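Plurport workshop arm gets wrist camera and new gripper

2 June 2020

The shared workshop at Plurport has fitted a wrist camera and a new two-finger gripper to its bench-top robot arm, and has begun recording the arm at work on tabletop jobs. The build log and parts list were put on the workshop's website this week under the project name Tyagi.

The arm itself is unchanged from last year. It has six joints, driven by hobby-grade servos through a single control board, and it is clamped to the edge of the bench with a steel plate. Its old gripper was a parallel jaw with flat pads. It held square blocks well but slipped on anything round, and the pads hid whatever was between them from the overhead camera.

The replacement gripper has tapered fingers in matte black, printed at the workshop. The taper lets the tips reach down beside a low object without knocking whatever stands next to it. Each finger is held by 2 screws and can be changed without taking the wrist apart. The log lists 14 printed versions before the present shape was settled on. Most of the early ones broke at the root, where the layers ran across the load, and the part is now printed lying on its side.

The camera is a small board module in a bracket behind the fingers, looking along them towards the tips. Its cable is the weak point of the build. It runs back along the forearm in a loose loop, and on two occasions it worked out of its socket when the wrist turned past its normal range. A clip has been added at the elbow and the wrist joint is now limited in software.

Control is by a program called Benus, written by members and free to download. It reads the joint positions and the camera at the same time and stores both with a common clock. The current set holds 3197 short recordings, all made by hand-guiding the arm through picking and placing household items. A member moves a small copy of the arm and the larger one follows.

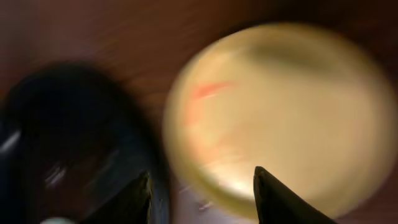 Blur is the main fault noted so far. The camera sits on the moving part, so a quick turn of the wrist smears everything in view, and the effect is worse in the evening when the bench is lit by one lamp. The log gives two remedies under test. One is a shorter exposure with a brighter lamp, which brings more glare from shiny lids and bottles. The other is a speed limit on the last three joints during the final approach. Blurred recordings are being kept in the set and marked as such, so that results with and without them can be compared.

The servos have also shown some play at the shoulder after long sessions. A stiffer bearing has been ordered from Tonadent, a small supplier that also cut the clamp plate. Until it arrives the arm is being run at reduced reach.

The parts for the gripper and camera mount came to 101 pounds, not counting filament or failed prints. The drawings can be used and changed freely, provided the changes are shared. A second arm of the same pattern is planned for August, to be mounted on the opposite side of the bench so that one can hold a container while the other works on its lid. The control board has enough spare outputs for both, but the power supply does not, and a larger unit will be needed first.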